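New thread on the handheld gripper work, as a few people asked what we've been doing since the spring. It's mostly about how we decide which demonstrations to keep. 1/15

Quick background. We record people doing small desk jobs with a handheld gripper, then train a policy on the recordings and run it on an arm. The person holds the tool, the camera on it sees what the fingers see, and no robot is needed while recording. 2/15

The set we started from had 2,000 demonstrations. The tasks are dull on purpose: pick up a mouse and put it back on its pad, straighten a book, move a cup to a marked spot. 3/15

For a long time we took every recording that ended with the task done. If the object got where it was meant to go, it went in. I now think that was a poor rule. 4/15

The trouble is that people fidget. They close the fingers, change their mind, open them, shift their feet and try again. The task still ends well, so our rule kept it, and the policy learned the fidgeting too. 5/15

On the arm it showed up as hovering. It would come down over the object, stop, go up a little and come down again. Sometimes it got there in the end. Sometimes it ran out the clock. 6/15

So we wrote a filter, which we call Mulligan. It looks at the finger width and the height of the tool over time and marks any recording where the fingers close and reopen before the object has moved. 7/15

It doesn't look at the pictures at all. I wanted to use them, but the simple version was quick to write and easy to check by hand, so we ran that first. 8/15

After Mulligan we had 1,111 demonstrations left. That was a bigger cut than I expected and I spent a Thursday going back through the rejects to see if we were being too harsh. Most of them did have a false start in them. 9/15

Same training code, same settings, same number of steps. The policy trained on the smaller set hovered much less and finished more of its tries. It was better on every task except the book one, where I couldn't see a difference either way. 10/15

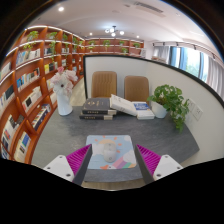 The other thing that mattered was where the recording starts. We used to let people begin with the fingers already close to the object. Now we ask them to start further back, so there's a proper approach to learn from. The arm never gets to start in the perfect place. 11/15

Rooms matter as well. The Tunside recordings were nearly all made at one bench, and a policy trained only on those did badly anywhere else. The Prekby ones are spread over offices, a reading room and somebody's kitchen. Mixing in even a small share of Prekby helped. 12/15

What I can't tell you yet is how much of the gain is the filter and how much is simply that the careful people survive it. Some of our recorders hardly lost anything and others lost almost everything. We need a run that balances for that. 13/15

Also, throwing out every retry can't be right for ever. If the arm misses, it ought to know how to have another go. I'd like to keep the retries where the person clearly missed and drop the ones where they dithered. Mulligan can't separate those two at the moment. 14/15

Next job is the balanced run, then a second site using the Bresetti fingers, which are stiffer and may need a different threshold. The write-up should be ready in August. If you've got your own handheld data and want to try the filter on it, send me a message and I'll pass on the script. 15/15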